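Imora puts rack-handling robot arm to work at its Poststead equipment shop

Technicians move from lifting and late shifts to planning, checking and repair
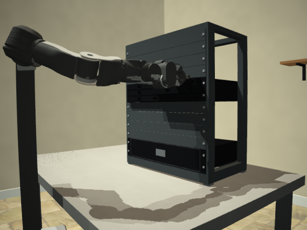
POSTSTEAD, December – Imora, which builds and services network and server racks for regional customers, today announced that it has added a robot arm to the rack line at its Poststead shop. The arm will take over part of the repeated handling work at the front of the racks, starting with blanking panels and moving on to rack-mounted units next year.

The Poststead shop prepared 1,782 racks in the past year. Each one is fitted, checked and cleared for shipping by hand, and much of that time goes to reaching, holding and lining up parts while screws are set along both sides of the rack. Technicians told the company in an internal survey that this was the part of the job they would most like to hand over. Sore shoulders and wrists were the most common complaint.

The project, known inside the company as Raju, began with computer simulation. Arm movements are worked out on a simulated rack before they are used on the shop floor. Imora ran 500 simulated rack jobs before the first work on customer equipment and will keep using the same method each time a new rack layout comes in. The simulation software was supplied by Drirkov, which also trained the Poststead staff to use it.

"We wanted the people who do this work to have the first say in how the arm does it," the company said in a statement. "They know where a panel tends to catch and how much room you need beside a rack. Most of the changes we made during the trial came from them."

What changes for staff

No jobs will be cut as a result of the project. The shop employs 20 rack technicians, and all of them will stay in their current pay grades or move up. So far 11 have finished a training course that covers setting up jobs for the arm, stopping it safely and checking its work. The others will take the course during paid hours in the spring.

Under the new arrangement, a technician sets up each job, chooses the rack layout and signs off on the finished rack. Cabling, power testing and fault-finding stay with people. The arm does not work on a rack with the power on, and technicians do not reach into the rack while the arm is moving.

The late shift, which Imora has run during busy months to keep up with orders, will end once the second stage of the project is in place. Staff who worked that shift have been offered day hours with the same weekly total. Those who relied on the late-shift allowance will keep it for one year.

Some questions are still open. Technicians have asked how work will be shared on days when the arm is out of service, and whether time spent on simulation should count as bench time or office time. The company and staff representatives will meet each month to settle these points – the first results will be posted on the shop notice board and sent to all employees.

Next steps

Imora plans to review the project after six months, looking at injury reports, rework and the hours spent on each rack. A decision on a second arm will follow that review. Customers do not need to change how they place orders, and delivery times remain the same for now.

About Imora

Imora prepares, installs and services equipment racks for offices, clinics and local network operators. The company is based in Poststead.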